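June 1, 2020. Bedroom cell, two-arm unit

Flora Guthrie says the left wrist drift is fixed. Heter's note says the same, and they said it in November too, so I'm holding off signing it.

What was done: both wrist modules off and reseated, new cable on the left from the Pollock box, zero offsets redone. The left was out by 6 mm at the fingertip before. Now 2 mm, on the bench. I don't much trust bench figures when the arm has to reach over a mattress edge. 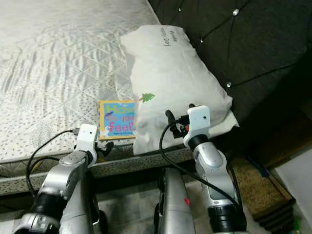
Both wrists at the bed edge, book and pillow in reach. Note the cable loops.

My money is still on the cables. The right one makes a long sweep across its own forearm and I can't see that surviving many shifts. Comari's guide calls for a clip at the elbow. Sedurside left it off their cell and claim no trouble, but they run theirs at half speed.

To do before I believe any of it:
Clip the right cable, then redo the zero.
14 slow reaches per arm to the book, log every offset.
Check the left wrist screws again after, by hand.

Fault 181 stays open. Flora disagrees. She can close it when the log is in.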